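Wrist tracking drops out when the hands go inside a cupboard -- discard or repair?
Teaching by demonstration > Data capture

Posted by kobzar_m

We are recording two-handed kitchen tasks to train a two-arm robot. The person does the job by hand, with a head camera and a marker band on each wrist. The wrist pose comes from the square markers, seen by the head camera, and is fused with the small black unit slung under each band. The robot never sees the markers. It gets only the path of each hand and the grip state, replayed on the Pevon arms.

On the open worktop the pose is good. In the low cupboards it is not. Typical case:
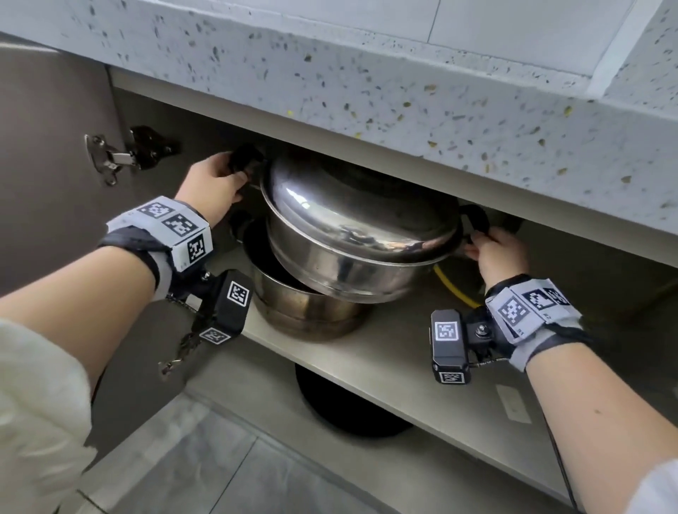
Lifting the lidded pot by both side handles, lower cupboard.

During this reach the left wrist pose jumps by up to 4 cm for a few samples, then settles. The right is noisy but does not jump. In the last batch we had 1267 takes, and the ones that fail our jump check are nearly all cupboard takes. I have tried raising the exposure, which adds blur, and a tighter smoothing filter, which rounds off the moment of lift. The policy trained on the smoothed set closes the grippers late.

Should I throw these takes away, repair them, or record them some other way? Remote control of the arms is possible but slow, and our operators dislike it.

Tyson Caron 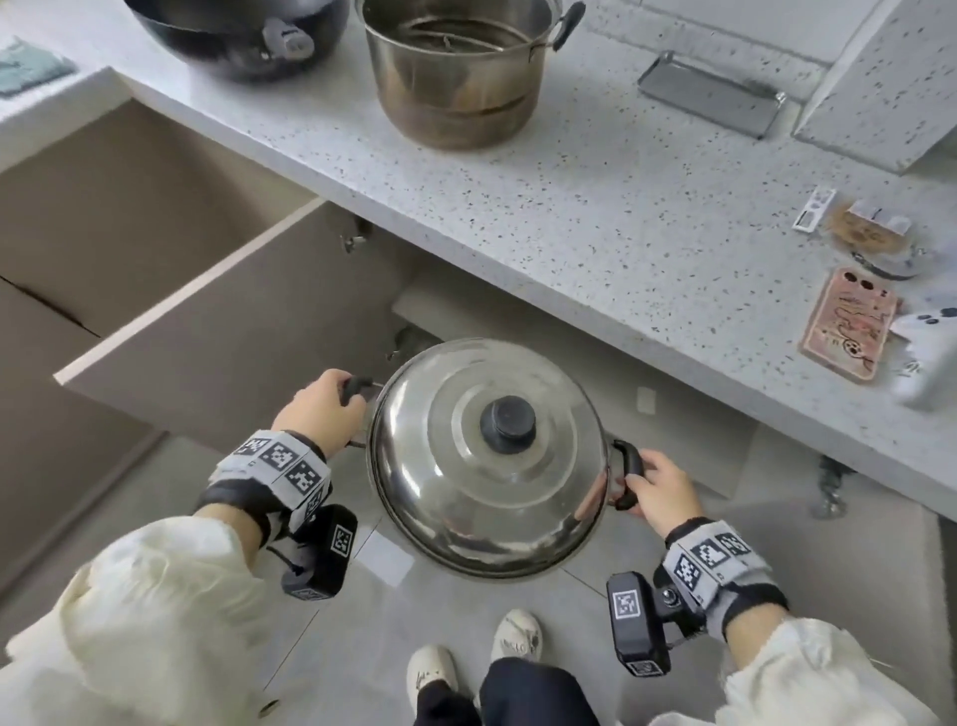
Posted by Tyson Caron, Monday, 2 replies to this post

Do not smooth across the jump. A filter cannot tell a bad pose from a fast hand, so it spreads the error into samples that were fine.

A jump that settles again is usually the solver picking the wrong one of two solutions for a single flat marker. With one marker in view at a shallow angle, both fit nearly as well. With three in view on a rigid band it should not happen, provided you solve for the band as one body. Check whether your software solves each marker alone and averages the results. The older Zondance release did this by default and the setting is easy to miss.

Then do the following, in this order:

Solve per band, with the measured layout of the markers.
Reject any sample where only one marker is found and the two solutions score within a factor of 2.
Fill gaps shorter than a third of a second from the inertial data. Longer gaps, cut the take.
Mark the filled samples and give them a lower weight in training.

Also look for reflections. A polished domed lid between the wrists can return a partial marker image, and a detector with a loose threshold may accept it. A mirrored marker should fail the code check, but I would log the rejects and see where they fall. We put matt tape on our lids for a month and then took it off again, as it changed what the head camera learned.

Late gripper closing is a separate matter. Take the grip event from contact or from hand shape, not from wrist speed.
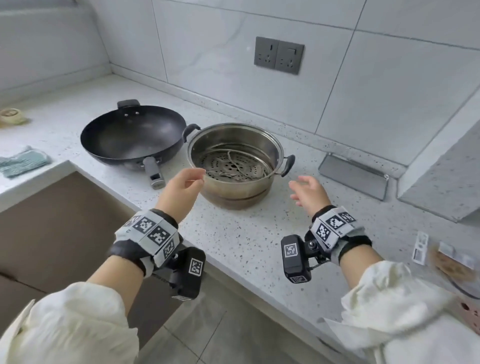 Grip timing is where most of our own errors came from, and we now label three events per hand: approach ends, fingers closed, load taken. The approach is the one people skip. With the hands out on either side of the steamer pot and neither yet gripping it, wrist speed can be close to zero, and a label based on speed will call that a grasp. The robot then shuts its grippers on air a few centimetres short of the handles. We had this for most of March before anyone plotted the two signals together.

Posted by barros_bench

just bin them. storage is cheap and so are retakes. we lose maybe one in ten and dont care

Reply from kobzar_m

Binning them would remove nearly all the cupboard work, so the robot would learn only worktop tasks. The per-marker average was switched on. Solving per band has removed most of the jumps in the first few takes I reprocessed. I have not looked at the lid yet.

Posted by sustorton_lab

Agree with Tyson on solving per band. Two additions.

Measure the band on the wrist, not on the bench. A strap that flexes is not a rigid body, and the layout you typed in from the drawing can be out by a couple of millimetres once it is pulled tight. We calibrate each wearer at the start of a session: slow turns of both wrists in good light, less than a minute.

Second, be careful with tasks where both hands hold one handle. A long-handled wok is the usual one, left hand near the pan and right hand at the far end of the handle.
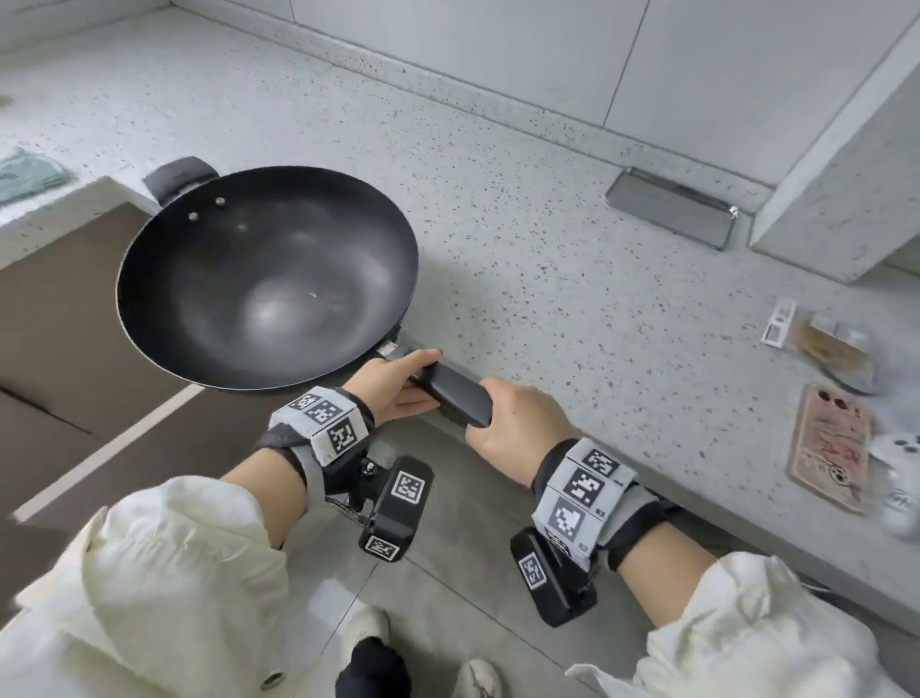

The two wrist poses are then tied together by the object, and the distance between them should stay nearly constant while both grips hold. Use that as a check. If the distance changes and neither hand has slid, one of the poses is wrong, and the marker count will normally say which. The same check works for a pot held by its two side handles -- better in fact, as hands slide less there.

On replay, do not send both wrist paths to the arms as independent targets. Small errors that a person's wrist would absorb become a fight between two stiff arms through a shared handle. We track the object pose, derive both gripper targets from it, and leave one arm compliant. Remote control is worth the trouble only for the takes where this still fails. For us that is mostly tight spaces where the arm's elbow will not fit the way a human one does, and no repair of the hand data will fix that.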